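## Updated rules for household handling work

The new handling rules for the Gidau floor take effect in March. Most of what is in them will be familiar, as the Stomeck site has been working this way for a while. Marijke Vermeulen wrote the final version after comments from the three teams, and the full text is in the shared folder. The points below are the ones that change daily work.

**Who stands where.** One operator per robot, standing, with the handheld in hand for as long as the arm has power. The operator keeps clear of the arm's reach and keeps a view of both the gripper and the object. If you need to look at a screen or answer someone, pause the arm first. Until now this was custom at Gidau and written down nowhere, and Gayan Jayawardena found in his review that people had different ideas of what "attended" meant.

**Objects.** Anything that goes in the gripper has to be on the approved list. Toiletries and cleaning items are allowed if they are closed and have passed the drop check. Glass is still out. Aerosol cans may stay on a shelf as part of a setup but may not be gripped, full or empty. Toshiko Fukuda keeps the list and adds to it on Friday mornings, so send requests before then.

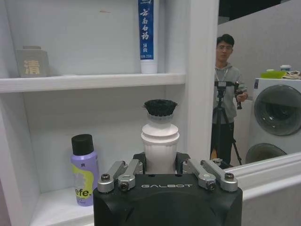
**Grip force.** Start every new object at the lowest setting and go up one step at a time. Write the setting you end on in the object sheet. Several sheets from the Skosska setup had that line blank, and those items will have to be tested again before they go back into use.

**Finger pads.** Pads are now replaced at 2,000 grips, down from the old limit. One set at Stomeck was found at 3,669, well past the point where the surface should have been checked. The counter is on the maintenance page and resets only when the change is signed off. Spare pads come from Wuyts and take 7 working days, so order before the cabinet is empty.

**Floor and stands.** Tripods go outside the taped line with all legs fully open. Cables run along the wall. Walkways stay clear even for short sessions.

**Stops.** Any unplanned stop goes in the log the same day, including the ones where nothing was dropped or damaged. Two lines are enough: what the arm was doing and what you did next.

Operators need to sign the new version before their next session. Bart Prins has the sign-off sheet, and Fenna Prins is taking questions on the Stomeck side.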